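Sep 12, 2020. Shop, back bench. Sim work in the morning, real arm after lunch.

Picking up where the July notes stop. The plan from then was: get the arm to lift a teaspoon off the counter in simulation, then do the same thing on the real counter, then stop arguing about whether the simulation is worth the trouble. I'm still arguing.

Jinfeng Duan rebuilt the kitchen model over the week and swapped in the new finger pads. The kitchen looks good. My complaint is that looking good was never the problem. The old gray-box version from July had the same contact settings, and I'd like someone to show me that granite speckle on the countertop changes one single grasp.

Ran the spoon task overnight with the Kellero planner, default settings. Log says 309 attempts, 73 lifts. Jinfeng is pleased, as the last batch was worse. I went through the failures before breakfast and most of them are the same one: the fingers come down nearly shut, touch the handle, and the spoon skates away. The planner then closes on nothing and reports "grasp complete." It's been reporting that since July. I've stopped reading that line of the log and I suggest everyone else does too. 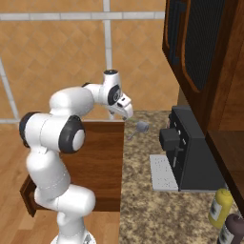
So the first question is why the gripper is so narrow on the way down. I had assumed the planner was picking the opening from the width of the object and adding a margin. Jinfeng says no, it reads a fixed value out of the task file, and the task file was copied from the Balogun peg test, where you want the fingers almost closed. Nobody changed it. I changed it. Opening is now set wider for the approach and only comes in on the final move.

Reran a short batch of 9 with the wider opening. 3 lifts. That is better on paper and I don't trust it at all, 9 being no kind of sample. Two of the three lifts had the spoon hanging by the very end of the handle, at an angle that I'd bet money wouldn't hold on the real thing. The friction number in the model is still the one that came with the pads, and the sheet doesn't say what surface they measured it on. Could be rubber on rubber for all I know.

After lunch, real arm. Umcombe controller came up on the second try (first try: the usual complaint about the wrist encoder, cleared by power cycling, still not explained, still on the list). Laid a spoon on the scrap of countertop we keep for this and ran the same approach with the motors at low speed.

Results, such as they are:

- Approach lands to the left of where the sim says it should. Repeatable, so probably the base offset. I measured it by eye against the tape, so don't quote me.
- Fingertips touch the countertop before they close. The sim lets them sink in a hair and carries on. The real ones push back and the controller trips.
- With the height raised by hand, it did pick up the spoon once. Then it dropped it. Jinfeng wants to count that. I don't.

The second item is the one that matters. If the sim is soft where the counter is hard, every lift in last night's log is suspect, and I'd rather throw out the 73 than build on them. Jinfeng thinks the stiffness can be tuned and the old runs replayed from the saved seeds. Fine, if the replay gives the same trajectories. I've been told that before about the Grerkham runs and it didn't.

To do, in this order:

1. Fix base offset properly, with the dial gauge.
2. Stiffen the counter contact in the model and replay last night's seeds.
3. Measure pad friction ourselves. Tilt board and a spoon, one afternoon at most.
4. Take "grasp complete" out of the log, or make it check finger position first.
5. Wrist encoder. Reseat the connector before ordering anything.

Nobody touch the task file until item 2 is done. My copy with the wider opening is in the shared folder, and the old one is next to it with "peg" in the name.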